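Unit 6. Teaching a task by demonstration: hand guiding and remote control

Course notes, revised Jul 15, 2024. Prepared by Yevhen Onyshchenko, with lab sections by Hạnh Mạch.

Read this before the second lab. The math of policy learning comes in Unit 7. These notes cover only how the demonstrations are made, because most of the trouble students had last November began there and showed up two weeks later as a policy that would not close its fingers.

6.1 Two ways to show a task

In hand guiding (also called kinesthetic teaching) you put the arm in its compliant mode, take hold of it near the wrist, and move it through the task. The joint encoders record what you did. You feel the weight of the arm and any contact with the table directly, so people learn it fast. The drawbacks are that your own hands and sleeves get into the wrist camera's view, and that the arm feels heavier in some directions than in others, which bends your path without your noticing.

In remote control (teleoperation) you hold a separate input device and the arm follows. We use the Jokska leader arm, a small copy of the follower with the same joint layout. The camera sees only what it will see later when the policy is running. The price is that you get no force through the handle. Students press too hard for the first hour or so.

Both labs use the same task, so you can compare the two.

6.2 The task

Pick up one soft item from the table, lift it clear, and set it down in the target zone. Soft items are harder than blocks. They fold when touched, they have no single correct grasp point, and the part you grip may move while the rest stays where it was. Two demonstrations that look the same to you can leave the item in quite different shapes.

Other things stay on the table during recording. Move them between episodes, never during one.

6.3 Recording procedure

Home the arm and open the gripper fully. Start the recorder, wait for the tone, then move. Approach from above at a steady speed and slow down over the last few centimeters. Close the gripper in one motion. If you miss, stop and mark the episode as failed — do not open and try again inside the same episode unless you are recording for the recovery set.

Keep the pause before the grasp short. A long pause gives the learner many frames in which the right action is to do nothing, and it will copy that. Diệp Đinh's group trained on 34 episodes with long pauses, and the arm hovered over the item until the time limit.

Each pair hands in 31 good episodes by hand guiding and the same number by remote control. Cut any episode that runs past 400 time steps. Failed episodes go in their own folder and are not deleted.

6.4 What the wrist camera gives you

The wrist view moves with the hand, so the gripper stays in the same place in the image while the table slides past. This helps with the final approach. It helps less with finding an item that starts off to one side, and for that we add the fixed overhead camera.

Check three things in your own recordings. First, shadow: the arm throws one on the table, and its shape changes with the lamp. Leave the lamp alone within a session and change it between sessions. Second, occlusion: once the item is held, it can hide a good part of the table beyond it. Third, small print and thin edges, which blur at our resolution. Do not choose a grasp point that can only be found by reading a label.

6.5 Comparing the two sets

Plot gripper opening against time for both sets on one graph. Hand-guided closings are usually cleaner. Remote ones often show a second small squeeze after contact. Chiến Vương's pooled set from last year, 265 episodes, is on the Hakudlow drive under "giap_soft" if you want more data to plot against. It was recorded on the older Giáp bench, so the table height is different — correct for that before merging.

Write one page. Say which set you would train on and what you would record next if you had another hour.

Questions on the leader arm go to Hugo Carrasco.

Related items
Unit 5. Joint limits and compliant mode
Unit 7. From demonstrations to a policy
Lab sheet 6B. Setting up the Jokska leader arm
Dremetine gripper: quick start and fault codes
Episode naming rules 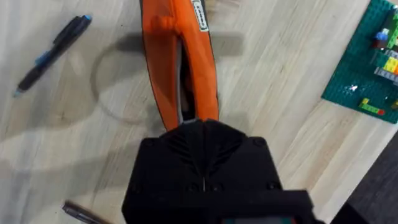 Fig. 6.1. Wrist view with the orange item at the gripper; note the arm's shadow on the tabletop (see 6.4).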